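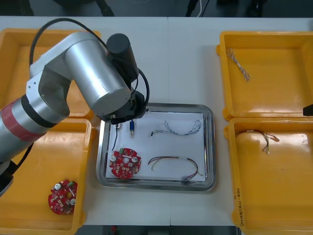
Flevutska – neues Album „Ultden“: Eure Meinungen?

Marisol Iwasaki
12. Juli 2026

Guten Abend zusammen,
ich habe das neue Album von Flevutska jetzt sechsmal gehört und möchte gern wissen, wie es euch damit geht. Deutsch ist nicht meine Muttersprache, deshalb bitte ich um Geduld, wenn ein Ausdruck nicht ganz passt.

Für mich ist „Ultden“ die ruhigste Platte der Band. Die Gitarren stehen weit hinten, dafür hört man endlich das Cello richtig. Besonders „Cuervo“ hat mich berührt: Die Strophe bleibt fast auf einem einzigen Ton, und erst im zweiten Refrain öffnet sich die Harmonie. Weniger gelungen finde ich das Schlagzeug. Es klingt für meine Ohren sehr trocken, als ob man die Becken mit einem Tuch bedeckt hätte.

tonarm_kiel
Beim Schlagzeug widerspreche ich. Der trockene Klang ist doch das Beste an der Platte! Auf dem Vorgänger war alles mit Hall zugekleistert, da hast du die Snare nur geahnt. „Cuervo“ finde ich dagegen überschätzt. Fast sieben Minuten, und vier davon ist Anlauf.

Marisol Iwasaki
Das mit dem Anlauf verstehe ich, aber ohne diese lange Einleitung würde der Refrain bei mir keine Wirkung haben. Ich habe probeweise erst in der Mitte angefangen – es war ein anderes Lied, und kein besseres.

B-Seite
Ich bin bei tonarm_kiel, was die Länge angeht. Den Gesang hat hier noch keiner erwähnt: Die Stimme ist viel tiefer als früher und viel zu leise gemischt. Bei „Salzstraße“ verstehe ich auch nach dem dritten Hören kein Wort. Habt ihr die Texte irgendwo gefunden?

tonarm_kiel
Liegen der LP bei, allerdings winzig gedruckt. Lesebrille bereithalten.

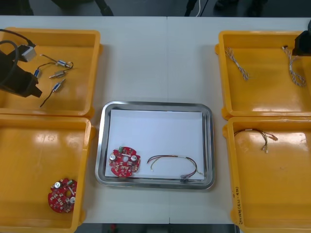

B-Seite
Gibt es die LP auch noch als farbige Pressung?

tonarm_kiel
Die farbige war auf 225 Stück begrenzt und ist beim Label Plivley ausverkauft, schwarz bekommst du sie noch normal im Laden.

Marisol Iwasaki
Ich besitze die schwarze und bin mit der Pressung zufrieden. Nur am Ende der zweiten Seite, bei den leisen Stellen, knistert sie ein wenig.

Noch ein Wort zum Gesang: Mich stört es nicht, dass er leise ist. Er wird so zu einem Instrument unter anderen, und das passt zum Cello.

B-Seite
Dann schreibt man aber keine Texte, die wichtig sein sollen. Im Oktober spielen sie bei uns, vielleicht überzeugt mich das live. Auf Platte bleibe ich beim Debüt.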